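Subject: Re: [fabric] cable chafe and strain relief on continuous-flex runs
Date: 2021-12-12
List: fabric-techs
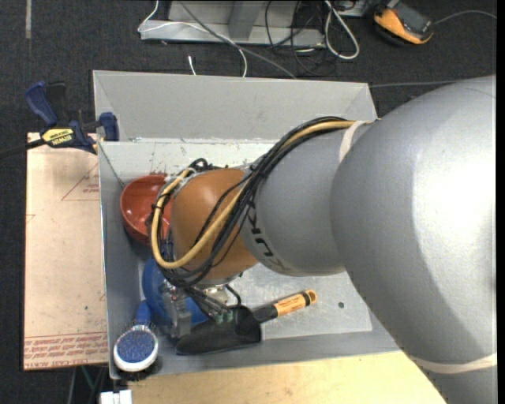 KUKA arm over a grey metal tray, cables strapped to the arm.

Replying inline to the earlier message, trimmed to the parts I can answer.

> We have 19 overhead lighting bars in the main hall at Rendard, all on
> motorised hoists, and the control cables are failing one after another.
> The outer sheath looks fine. Continuity comes and goes when the bar
> moves. Is this the cable or the way we hang it?

Probably both, but start with the hanging. An intact sheath with an intermittent core nearly always means the copper has broken at a point where the bend is forced to happen in the same place every cycle. Take one failed length down, lay it on a bench with a meter clipped on, and flex it by hand from one end in short steps. If the break is within a hand's width of a gland or clamp, the cable was not free to choose its own bend.

We had the same thing at Toltitz, on a smaller rig. Every fault was just below the top clamp. The clamp was a plain steel P-clip done up hard, and the cable left it over a square edge.

> The supplier (Kabbaj) says the minimum bend radius is fine because the
> loop at the bottom is wide enough.

Ask them which figure they are quoting. Most data sheets give two: one for fixed installation and one for repeated flexing. The second is larger, often by a good margin. If the sheet gives only one, assume it is the fixed figure and treat the cable as unsuitable until somebody puts the other in writing.

The bottom of the loop is also the wrong place to measure. The tightest bend on a hoist cable is usually at the top, with the bar fully raised and the slack folding back on itself. Run the bar to its upper limit, lock off, and measure there.

> Current cable has an overall diameter of 19 mm. We were thinking of
> going up a size for strength.

I would not. A thicker cable of the same construction needs a larger radius, and you have just said that space is tight at the top. Go for finer stranding instead, and a separate steel strain wire if you are worried about load. The cores should never carry the weight of the drop. At 19 mm you are already above what I would want to see folding into a basket.

> How many fixings per drop?

Fewer than you think. Two, one at each end, with a wide soft strap at both. Leave the middle alone. Each extra fixing makes another hard point. If the cable swings and hits the truss, move the top fixing sideways before you add a third.

Things to check before ordering anything:

- Twist. If the cable came off the drum over the flange and not by turning the drum, it has a turn of twist in it for every loop. Hang it free overnight before clamping the lower end.
- Cable ties. Cut off any that grip directly on the sheath. A nylon tie pulled up with a tool will mark the cores.
- Mixed bundles. Do not strap a thick power cable tightly to thin data pairs. They have different natural radii and the thin ones lose.

On replacement interval: we log hoist cycles and pull a sample at each July shutdown. After the change of clamps we had 68 drops in service and replaced 2 in the first year, both on the old stock. I cannot say whether that carries over to your duty, as our bars travel less than yours.

> Is anyone using the Briris connector at the bar end?

Yes, with the 50 mm backshell. The short one leaves no room for a proper boot. The locking ring works loose with vibration - put a paint mark across it so that you can see from the floor if it has turned.

If you can send the core count and the travel at Rendard I will look out the flex figures for the cable we settled on.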